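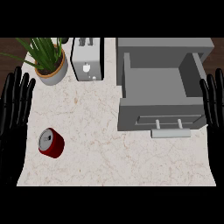

4. Setting up the can-to-drawer task

4.1 What this section covers

Section 3 left you with a working install and, with luck, a good mood. This section takes you through one full run of the can-to-drawer task in Plemutar: collecting simulated demonstrations, training the Staser policy on them, and scoring the result in a way that will survive a colleague reading it. Allow an afternoon. Allow two if you are the sort of person who skips the notes.

The task is easy to state. A drink can is on the counter and a drawer stands open. The robot must pick up the can, put it in the drawer and let go of it. The last of these causes more trouble than the other two.

4.2 Before you start

You will need:

- Plemutar, installed and passing its self-test
- the Belodness scene pack, unpacked into the scenes folder
- a Staser settings file (copy the one supplied; do not write your own yet)
- free disk space, and more of it than you think

Note: The counter clutter -- plant, toaster and so on -- is part of the scene pack and is switched on by default. Leave it on. A policy trained on a bare counter scores beautifully on a bare counter.

4.3 Loading the scene

1. Open the scene list and choose "counter, drawer open".

2. Set the view to the head camera. The policy sees what this camera sees, black bands included. The bands pad the picture to a square before it goes to the network. They are meant to be there, and cropping them off will shift everything the policy believes about where things are.

3. Set the random seed. Any number will do, provided you write it down. "I think it was the usual one" is not a seed.

4. Press Reset. The can should settle on the marble within a moment. If it drops through the counter, the physics step is too long. Halve it and reset again.

5. Check that both hands move when you nudge the arm sliders. The two arms are numbered 0 and 1, and which is which depends on the robot file you loaded. Find out now.

CAUTION: Do not change the can's weight to make grasping easier. The change is saved with the scene, silently, and will be there to greet you in April.

4.4 Collecting demonstrations

The supplied recipe uses 700 demonstrations. You will not record them all by hand. You record a small set with the headset and gloves, and Plemutar makes the rest by moving the can, replaying the hand motion relative to its new place, and keeping the attempts that work.

1. Record ten demonstrations by teleoperation. Go slowly at the grasp and at the release. Speed in between matters very little.

2. Mark the stages of each one as you go: reach, grasp, lift, carry, release. The foot pedal does this. Forgetting the pedal is traditional, and the stages can be marked afterwards from the timeline.

3. Play back all ten. Throw out any in which the fingers pass through the can. The simulator sometimes forgives this. The policy will learn to rely on its forgiveness.

4. Start the generator with the target set to 700 and go and have your lunch.

On our reference run the generator needed 1,637 attempts to reach the target. Expect a different figure, but if yours is several times larger, the fault is almost always in step 2. A grasp marked too early gives you a hand that sets off for the drawer on its own, full of purpose.

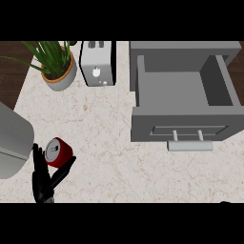 Figure 4-2. Head camera view with the fingers curled around the can. The open drawer is at upper right.

5. Look through a handful of generated demonstrations at the grasp stage and compare them with Figure 4-2. You want the fingers around the body of the can. Pinches at the rim count as successes in the log and seldom survive the carry.

4.5 Training

1. Point the Staser settings file at your demonstration folder. Use the full path.

2. Leave the batch size, the learning rate and the action chunk length alone for the first run. You may have opinions about them. Save these for the second run, when there will be something to compare them with.

3. Hold back 124 demonstrations for checking, which leaves 576 for training. The split tool does this by source recording, so that near-copies of one recording do not end up on both sides.

4. Start training. The loss will fall quickly, then slowly, then in a way that invites wishful thinking.

Note: Low loss on the held-back set does not mean the can gets into the drawer. We have had tidy curves from a policy that carried the can to the drawer and hovered there until time ran out.

4.6 Scoring the result

1. Take the last five saved checkpoints. Do not take the best five.

2. Run each over the fixed list of starting positions, 700 in all. The list ships with Belodness and uses none of the training positions.

3. Count a run as a success only if the can is inside the drawer and no finger is touching it when the clock stops. A can held over the drawer is a failure, however promising it looks.

4. Report the middle score of the five, and give the other four next to it.

Our middle score was 434 out of 700, or 62 per cent. Hashini Liyanage repeated the run from this guide alone and got close enough to be irritating, having also found two wrong file paths in it. Both have been corrected.

5. Sort the failures by stage. If most are at the grasp, generate more demonstrations with the can turned to different angles. If most are at the release, go back to your recordings and open the hand fully before drawing it away.

CAUTION: These scores are for simulation only. Nothing in this section has been checked for use on the Hägglund bench robot, which has harder fingers and a much shorter temper. Read section 7 before connecting it.

Section last revised 19 Mar 2024. For the drawer-closed version of the task, continue to section 5.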